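Chapter 3
Paper Cups and Other Single-Use Containers

47 shares | 15 comments

The paper cup is among the most common objects in any office, school, or clinic, and it is seldom given much thought by the people who use it. This chapter considers the cup as a container: how its shape is chosen, how it is stored and handed out, and what is asked of the surface on which it stands. Students who have completed Chapter 2 will already know the terms rim, side wall, and base. They are used here in the same sense.

A container meant for a single use must meet the same basic demands as one made to last. It must hold its contents, stand upright when set down, and be easy to pick up. It must also be cheap to store in large numbers. At the Wirkbridge training kitchen, cups are ordered in cartons of 1,000 and kept on a dry shelf away from the sinks. The cups are nested in sleeves, with the open ends facing down, and a sleeve is opened only when the one before it has been used up. The Stidelell dining hall follows the same practice but keeps its sleeves in a closed cabinet.

Nesting depends on the slope of the side wall. A cup with straight walls cannot slide into another of the same size, and a stack of such cups would take up as much room as the cups set end to end. A slope that is too steep brings a different problem, for the base becomes narrow and the cup tips easily when full. Makers therefore settle on a modest slope and leave a small gap at the base of each nested cup so that the stack can be pulled apart by hand.
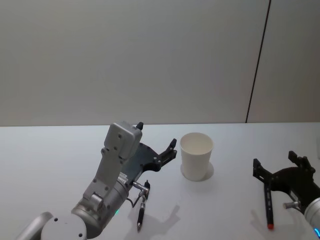 Shape is easiest to study when a cup is taken out of its sleeve and set by itself on a level surface. Printed patterns and lids draw the eye away from the outline, and for this reason the exercises call for plain cups. A white paper cup standing open on a white tabletop shows the slight taper toward the base, and its pale interior can be seen past the rim. Students should note the width at the rim first and at the base second, and record both before handling the cup.

The sections that follow take up the rim, the side wall, and the base in turn. Section 3.1 begins with the rim and compares cups collected from cafés in Kurtuluş with those supplied to the Grulluvis school district. Exercises are placed at the end of each section, and the tables needed for them are printed at the back of the book.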